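Monday, after supper

Meant to write over the weekend and didn't. The dishes are done, the radio is off (I'll get to why) and I have my feet up on the other chair.
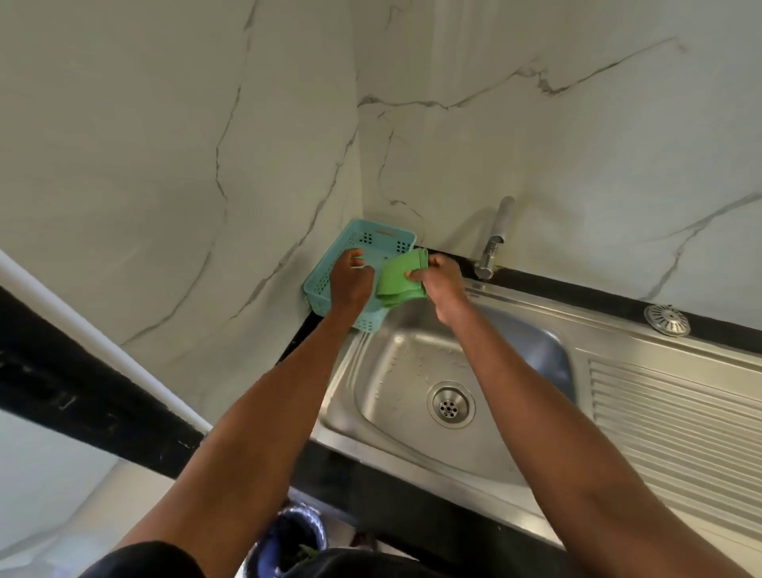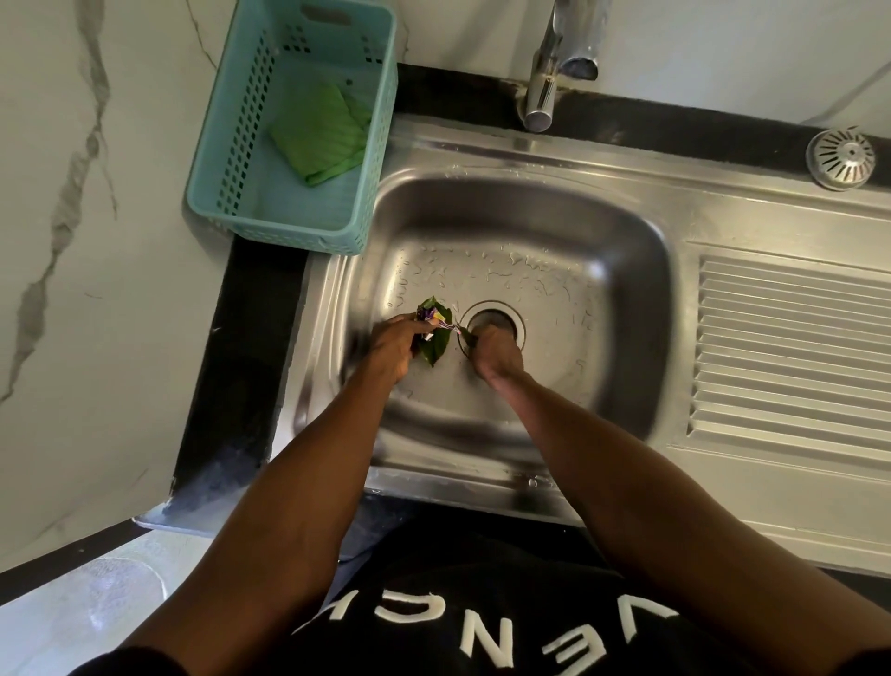
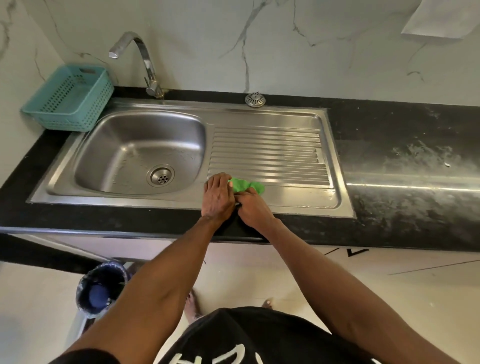

The sink corner.

3 min read

So the Husedgate Ledger ran its bridge story again. Same story, third time since May! If you've been reading this diary you know the one: "angry crowd" storms the town meeting, shouting, chairs knocked over, poor shaken council members escorted to their cars. I was AT that meeting. I sat in the second row next to Irena Marciniak and we shared a bag of peppermints. Somebody's folding chair did fall over, I'll give them that. It fell over when he stood up to get his coat.

What bugs me is how it grew. The first piece, the morning after, was pretty mild and said "heated remarks," and okay, fine, Wojciech Urbańczyk did get heated, he's been asking about that bridge money for years. Then the Stindby station picked it up and it was a "disturbance." Then the Ledger quoted the station quoting the Ledger, and now we're a mob. Tonight the radio man said "the Husedgate incident" like it was something you'd learn about in school, and I turned him off in the middle of the weather.

I wrote a letter to the editor last week. They cap you at 400 words and mine came in at 689 the first time through, so I spent a whole evening cutting out my best lines (there was a very good one about the chair). Sent it in and got an automatic reply thanking me for my interest in subscribing. I already subscribe! I've subscribed for 24 years!

Irena says to let it go, that people only read the headline and then the grocery coupons. She may be right, but I can't stand that the bridge itself has dropped clean out of it. Not one line this time on what the repair costs or who signed off on the contract. Wojciech stood up there with his folder and read the figures out slowly so the reporter could get them down, and the reporter was looking at his phone. I know because I was looking at the reporter.

There used to be two people at the Ledger who'd sit through a council meeting to the bitter end. Old Ambrose would come in with his thermos and stay till they stacked the chairs, and if he got your name wrong he'd print a correction on page two by Thursday. I didn't always like what he wrote, and he was dead wrong on the library tax, but he was in the room.

Anyway, I called the paper at lunch and got a nice young woman who said she'd pass it along. I asked who to, and she said she'd find out. She took my number twice.

Next meeting is at the Rindanen hall and I'm bringing a notebook and my own chair. Irena is driving. Must remember to get peppermints, and call my sister back before 11 or she'll think I've died.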